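Moving the arm sim to the kitchen set

Thu 14 December

The bench controller I built in November for the Stiltwood arm ran well enough in an open world with a flat floor. Walls and furniture are a different load. This week I moved the model into a kitchen and started checking which collision meshes the planner can live with.

The physics step runs at 200 Hz. Joint targets go out at a quarter of that, interpolated on the way. With the raw furniture meshes the planner needed 268 ms per query, too slow to replan during a move. Convex hulls brought it down to 45 ms.
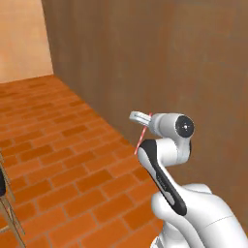 The hulls cost some accuracy. A bar stool wrapped in one hull becomes a solid block, so the planner refuses any path between the legs. I split each stool into seat, legs and crossbars and left the island base as a plain box. Query time went up by 7 ms, and I can afford that.

Joint limits are still the stock ones from the Jama config. The elbow limit is too generous for the real cable run on my bench, so it gets tightened before any of these paths go to hardware.
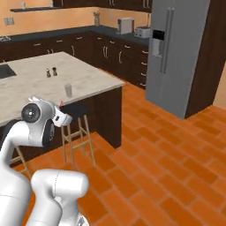 Gripper pointed at the front edge of the island, glass on the counter above it.

Next is contact tuning for the fingers. Friction values are guesses until I can measure the pads.

Comments

torque_limit: Did you try a distance field in place of hulls?

Author: Not yet. Memory is tight on this machine.

millwright: Please post the split stool mesh.

Related posts
Homing switches on the Lockwood rail
Cuvport serial adapter: wiring notes
A quieter supply for the bench

Contact | Copyright, all posts | Back to top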